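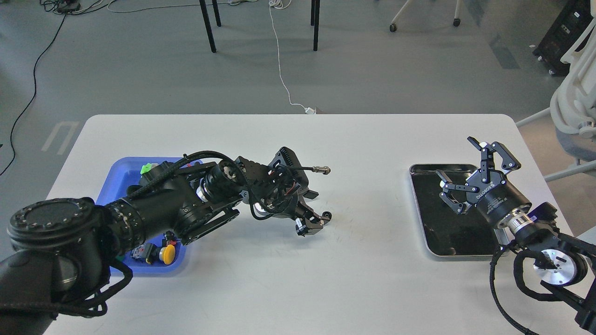 Ximena Beltrán wrote in to ask why robots still need testing at all, when the ones in films can already cook dinner and fold the washing. If they can do that, she says, surely they can pick up a button.

Home | Animals | Space | Machines | Ask Us | Grown-ups

Are robot hands any good?

Well, Ximena, films are allowed to cheat. Robot adverts cheat a bit too. An advert might show you the one time the robot did the job nicely and leave out all the times it dropped everything on the floor. So before you believe that a robot hand is "as clever as yours", ask how many times they tried it.

The part on the end of a robot arm that does the grabbing is called a gripper. The simplest kind has two fingers that open and close, a bit like kitchen tongs. Other grippers have three fingers, and some are shaped like a whole hand with a thumb. You'd think the one most like a human hand would win every time. I'm not so sure.

Think about what your own hand does when you pick up a coin. Your skin feels the edge. Your finger slides it a tiny bit. If it slips you squeeze harder, and you don't even notice you did it. A robot hand might have the same number of fingers as you and feel nothing at all. It also has more joints to control, and more joints means more things that can go wrong.
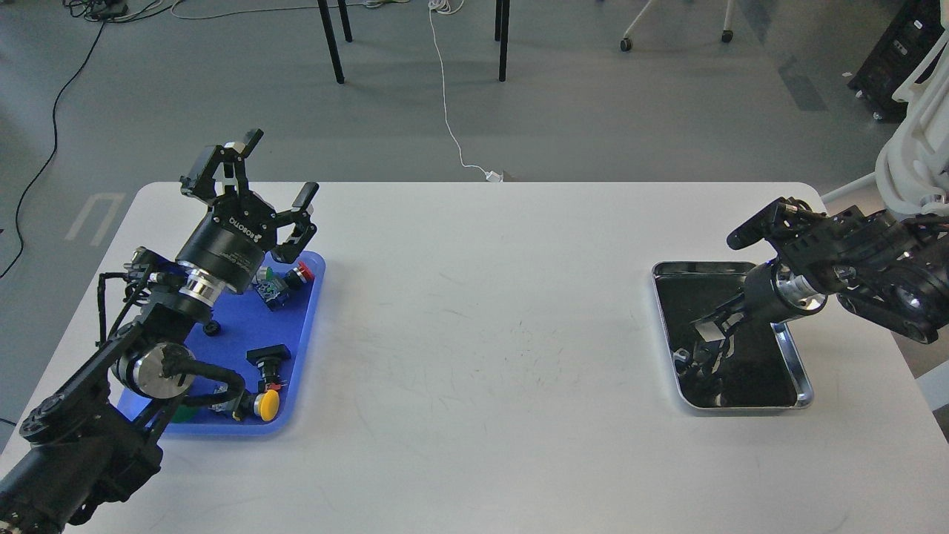

A fair test means changing one thing at a time. If you swap the gripper, you keep the arm, the table and the objects the same. Otherwise, when one does better, you can't tell what made the difference. Perhaps the gripper was better. Perhaps somebody just gave it easier things to hold!

Small parts make a good test for this. A round cap wants to roll. A square block has flat sides that two straight fingers can press on, but only if the fingers come at it from the right direction. And when parts are lying close together, a big finger can knock one while it's reaching for another.

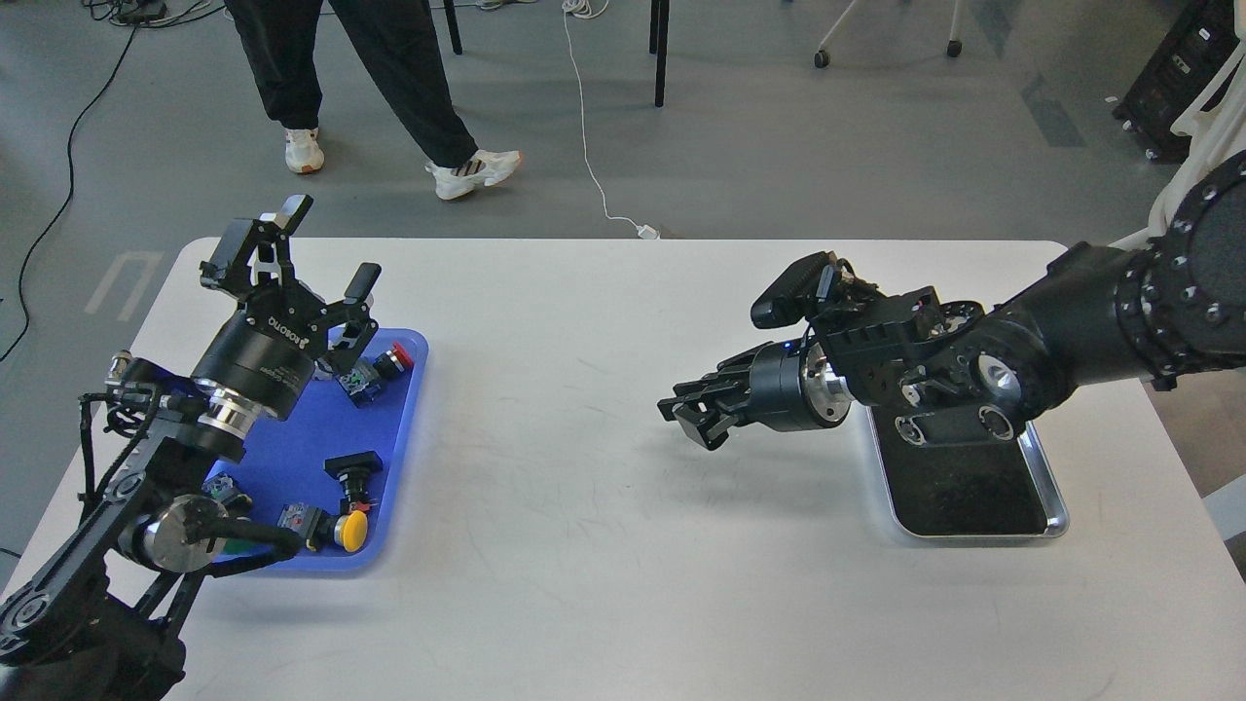

A two-finger gripper on the left arm, and a robotic hand on the right.

Then you need lots of goes. Say a gripper picks up a block 5 times out of 5. Sounds brilliant, doesn't it? But you could roll a dice 5 times and never see a six, and that wouldn't mean sixes don't exist. Try the gripper 500 times and you'd start to know something. Try it 2000 times, with the block turned a different way each go, and I might even stop grumbling.

Cameras matter as well. A camera fixed near the wrist can look closely at the thing being grabbed, but the fingers may get in its way. A camera higher up sees the whole table and can miss little details. More cameras don't always help, because something still has to make sense of all those pictures.

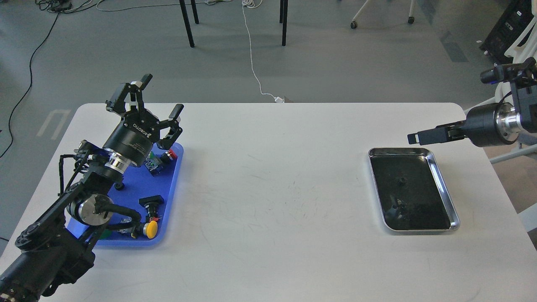
Push-button parts in the blue tray. Which would you find hardest to pick up with tongs?

Try it yourself: find a pair of tongs, a button, a grape and a pencil. Have ten goes at each and write down every drop. No leaving out the bad ones. Now put a thick sock over your hand and do it again with your fingers.

Comments

Javiera Huenchumán: We did the sock test in class. The button was horrible. The grape did not survive.

Jacinto: I still think a hand is best because you can wave with it.

Kirsty Ellery: My daughter wants to know if chopsticks count as a gripper. She got the pencil every time with those.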